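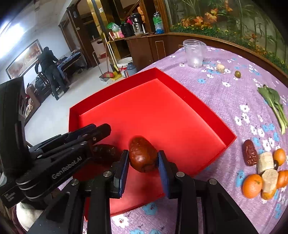 Date held between the two pads, over the red tray.

Wednesday, March 30, 2022

Grasping notes, soft and wrinkled fruit. Written by Vira, corrections from Nicanor at the end.

Continuing with the question from last week: can we label a grasp as good or bad from the wrist view only, without a force sensor? Until now I did the labels by watching the whole clip, and this is slow. Cyrill thinks one moment is enough, the first one where both pads touch and the fingers stop closing. I wanted to test this before we label the rest of the Gistbridge set, which has 2,000 clips.

Method today. I took 50 clips of dates, all with the two-finger hand-held gripper. From each clip I saved one still at the stop moment. I labeled the stills first, then closed the file and did the full clips after lunch, in a different order. The labels are the same as before: centered, off-center, slipping, crushed. If I could not decide in ten seconds I wrote "unclear" and went on.

Why dates: the skin is wrinkled already, so the deformation is hard to see. With the mandarins we had a very easy time and I think we became too confident. A banana piece shows the pressure at once. A date does not, or only a little in the folds next to the pad. It also shines, and the bright spot on the front moves when the fruit turns. I started to use this bright spot as a sign of rotation. In the clips it works quite well. In a still it says nothing, of course, there is nothing to compare with.

Results, first reading:
Stills and clips agree for centered and off-center almost always.
"Slipping" is bad. From one still I guess, and my guess is too optimistic.
"Crushed" I used only for 2 stills, and in the full clip I changed one of them to centered. The fold that I took for damage was there before contact.

So the one-moment idea is good for position and poor for everything which has to do with time. I suppose this should have been clear before I began, but now we have it on paper.

Dark background problem. The contour of the date against the red tray base is easy for me, and also for the segmentation, except where the shadow of the gripper falls. There the mask grows into the shadow, mostly at the lower side. Brahim proposed to lower the threshold only in the region between the pads. I tried it on five clips by hand. The mask is better, but it loses a piece of the bright spot and makes a hole in the fruit. Filling the hole afterwards is simple, so I would keep his change.

One more thing, on the pads. They are dark blue and the date is reddish brown, and in the shaded clips the two colors come close to each other. When the pad edge is lost, the width estimate jumps. I would like to calculate the width from the pivot pins instead — they are silver and round and the detector finds them without training. Four pins are enough for the opening angle if we know the link lengths. Khrystyna has the drawing, I must ask her for it.

To do:
Ask Khrystyna for link lengths.
Repeat the labels with a second person. Nicanor agreed to do the same 50 without seeing mine.
Try three stills for each clip (first contact, stop, lift) and check if "slipping" gets better.
Write to Cyrill that we should not start the big labeling yet.

Added by Nicanor, same evening: I did the first 20. I disagree with Vira on the border between centered and off-center. She measures from the middle of the pad, I measure from the middle of the fruit. For a tilted oval like these it is not the same. We need one sentence in the guide about it. I prefer the pad, it is fixed and we can draw it.

Vira: ok, pad. I will change the guide and then redo mine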